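4.2 Acceptance rules for hand-held gripper demonstrations

The rules in this section govern which demonstrations enter the training set. They were drafted in April and revised after a first pass over 371 recordings, of which 84 were returned for relabeling. Most returns had one cause: two annotators had placed the start of the grasp at different points. Rule 1 now defines the start as the first image in which both pads touch the object, and the end as the first in which neither does.

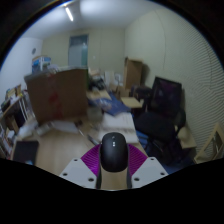 Rule 2 concerns the identity of the target. Each recording names a single object, and the name must be one that a second annotator would choose from the images alone. With the mouse held upright between the two purple pads, the label is "computer mouse"; the small white marking on its body is not used to guess at a maker or model. Other items on the desk stay unlabeled unless the task text refers to them. Clutter is allowed under Rule 3, and desks should not be cleared before recording - a policy trained on bare surfaces at the Flollham site did poorly on occupied ones.

Rule 4 sets the approach segment. At least 30 images must precede contact, and the target must be visible in the last of them. In Figure 3 the mouse is on the desk and the fingers are open, a view that meets the visibility test but says nothing by itself about the length of the segment.

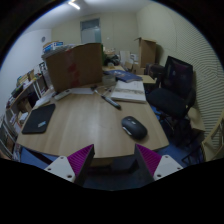
Sadeghi objected that a fixed minimum favors slow operators and asked that the approach be measured by distance traveled. We kept the count, as distance depends on a pose estimate that was missing for 213 recordings.

Figure 3. Mouse on the desk, fingers open.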